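To: Keststead Pantry List
Subject: Re: snack table sorting, Monday

On Monday the Stallstead desk wrote:
> We got 17 boxes of snacks from the Zoldale store.
> Are we sorting by brand or by kind this time?
> Also, do the trays go out with the bags or stay
> in the back?

By kind, please. Brand didn't work last month - people had to dig through three piles to find anything spicy. Sweet on the left shelf, savory on the right, and anything without a readable date goes in the blue bin until I get to it.

The trays go out with the bags. We have 204 of them and they take up the whole bottom shelf.

Each shelf holds 12 bags across if they stand up. Please don't stack them flat, the bottom ones get crushed.

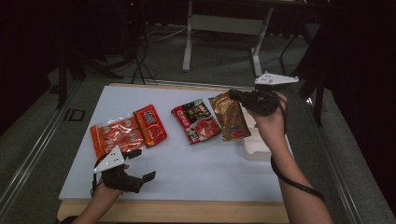

Shiny pouches are the ones I'd like handled last. They slide off a pile and the crinkles make the small print hard to read. The gold-brown one by the white foam tray is that type, and so are most of the pouches in the Hidayat boxes. Pick them up by the top end and put them in a tray, up to 8 if they fit. The red and white bags can go straight on the shelf.

I'll be in at 8 to open up.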